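Golham Table Chores, data card

Version of May 12, 2023. Maintained by the Jollska group.
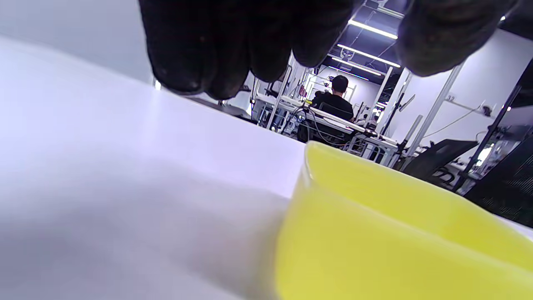 A reader from Kokinville wrote to us that a machine which needs a minute for one bowl does not yet do a chore, it only does a movement. We agree in part. The set is made to measure how far the movement is from the chore.

Contents
996 recordings of short tasks on a white table: pick up, put in a container, clear away. Each task has between 2 and 20 steps. Yellow containers appear in many of the recordings — light passes through the plastic, and our depth estimates are worse there.

Results
The Figueiredo baseline completes 63 percent of the single-step tasks. For the long tasks we do not give a number, the runs are too few.

Known limits
People and other work cells can be visible in the background. Please do not use the set to identify persons. Wet dishes and cloth are not included — we hope to add them in the next version.

License
Free for research. Please cite the version.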